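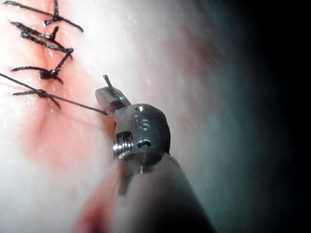 Progress report, Skirari guest house
Monday, September 14, 2020
Prepared by Rhun Pugh for Trudo

Work on the upper floor is finished and all the bedrooms there have passed the fire inspection. The ground floor is 2 weeks behind. Ovberg delivered the wrong shower trays and the replacements are due on Thursday. The fitters have moved on to the breakfast room in the meantime.

Živković has completed the terrace paving and the path down to the car park. The handrail is still to come – the first quote was too high and we have asked for another.

Spending is within budget apart from linen, where we are 300 euros over. I would like to cover this from the signage money, as the old roadside sign can be repainted. Please confirm.

Bookings for November are open on our own site only. Two walking groups have paid deposits. The boiler service and staff rotas will be covered in the next report.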